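# About Us

I'm Nimal Wickramasinghe, and if you've bought seed from Levness Seed & Supply in the last few years there's a good chance I loaded it into your truck. I own the place, I answer the phone before 7 a.m., and I still write this page myself, so forgive me if it wanders a bit!

We're a cover crop and forage seed dealer. Rye, oats, hairy vetch, crimson clover, radish, winter peas, a couple of sorghum-sudans, and whatever pasture mix you talk me into blending for you. We clean some of it, we buy some of it, and we grow a little on our own ground, mostly rye and some clover when the spring lets us.

## How I got into this

I didn't grow up on a farm. My father fixed grain augers and elevator legs for a living, and I rode along with him in the summers, which meant I'd been in pretty much every bin site in three townships before I could drive. Farmers talk while somebody else is under the machine, and I listened. By high school I knew who had wet spots, who was fighting over a fence line, and who thought soybeans were a fad.

I went off and worked for a big seed outfit for a while, in a territory that took me 5 hours to drive across if I didn't stop. I learned a lot there (germination tests, tag law, how to read a purity report without falling asleep) and I met a lot of good people. But I kept running into growers who wanted to try 10 acres of something new and couldn't get anyone to return their call. It wasn't worth the freight, they were told. Come back when you want a semi load.

So one November I rented half of the old Agbayani feed mill, bought a used gravity table and a bag stitcher that jammed every fourth bag, and started returning those calls. The Agbayani family had milled feed in that building for two generations and they were awfully patient with me that first winter. I've since bought the whole building. The name is still painted on the north wall and it's staying there.

## What we do all day

It depends on the month. Late summer is nuts. Everybody wants rye and everybody wants it before the rain, and we run the cleaner from early morning until my ears ring. We've got two bulk bins for rye, a smaller one for oats, and the rest goes out in 50s or in totes. If you bring your own gravity wagon we can fill it while you drink a coffee. If you bring a wagon with holes in it we'll tape the holes, but please check the door first, because sweeping rye out of a county road is nobody's idea of a good evening. 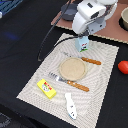 Winter is slower, and that's when I get to do the part I like best, which is sitting down at the counter with somebody's field maps and talking through what they're trying to fix. Sometimes it's erosion on a side hill. Sometimes they want fall grazing and don't care what it looks like as long as the cows do. Sometimes they had a bad year with a cover crop and they're mad about it, and fair enough -- I've had those years too. I once let rye get up to my chest ahead of corn and I won't be telling you what the corn looked like.

Spring is clovers, oats and pasture seedings, plus frost seeding if the ground cooperates. I'll tell you right now that I get more phone calls about frost seeding than about anything else we sell. Go early, go when it's freezing at night and thawing in the day, and make sure the seed can get down to bare dirt. That's most of the call right there, but call anyway.

## Our own ground

We farm 100 acres out on the Kiver road, partly for seed and partly so I have somewhere to make my mistakes. The front field is where we run side-by-side strips every year. Different planting dates, different rates, drilled versus broadcast, that sort of thing. It isn't university research and I don't pretend it is. There's no fancy statistics, just strips with stakes on them and me walking up and down with a notebook. You're welcome to walk them too. Park by the culvert and not in the lane, please, the neighbor needs to get his sprayer through.

The back part is heavy and wet and I've mostly given up arguing with it. It's in a grass and clover mix now, and a neighbor takes hay off it when it dries out enough to hold a tractor.

## The Drorex line

People ask about this one a lot. Drorex is just our name for the mixes we blend in house. I needed something to put on the tag and my daughter was going through a phase of making up dragon names, so there you go. There are five of them at the moment:

- **Drorex Fall Graze**: oats, peas and turnip, for late-summer planting after wheat
- **Drorex Hold**: mostly rye with a little vetch, for slopes and late harvests
- **Drorex Summer**: sorghum-sudan and cowpea, once the soil is properly warm
- **Drorex Pasture**: orchardgrass, meadow fescue and two clovers
- **Drorex Garden**: small bags of oats and clover for folks with a big backyard

We change the recipes a little from year to year depending on what seed we can get and what I've learned from the strips. The tag always tells you exactly what's in the bag, with germ and purity, and if you want the full lab report just ask and I'll print it. No filler, and if we've coated the clover it says so on the tag, so you know how much of the weight you're paying for is seed.

## Who we sell to

All kinds, really. We've got customers with a few thousand acres who take rye by the semi, and we've got a lady with two goats who buys one bag of pasture mix each spring and brings us rhubarb. Nearly 30 of our regulars have been with us since that first winter with the jamming stitcher, and I still feel like I owe them lunch. Dairy people, beef people, row crop people, a few vegetable growers, an orchard or two. There's no minimum order and there never will be while I'm the one writing this page.

## Stuff worth knowing before you come

The driveway entrance is the second one, past the old scale house. The first one looks right and it'll get you stuck behind the loading dock with no room to turn a trailer around (I should put up a sign, I know). We open at 7 in the morning and I'm usually around until 5, later in the rye rush. We take checks and cards, and we'll run an account if you've bought from us before.

Please call ahead for anything bulk. If it's a custom blend, give us a couple of days, more in August and September. We can deliver within a reasonable drive, and I'll tell you the freight up front so there aren't any surprises on the bill. Unopened bags can come back within the season as long as they've been kept dry -- open ones are yours, sorry.

And if you aren't sure what you need, stop in anyway. Bring your soil test if you have one, and a rough idea of what was sprayed on the field this year, since some herbicides hang around long enough to wreck a clover stand. The coffee's by the counter and the dog will want to smell your boots.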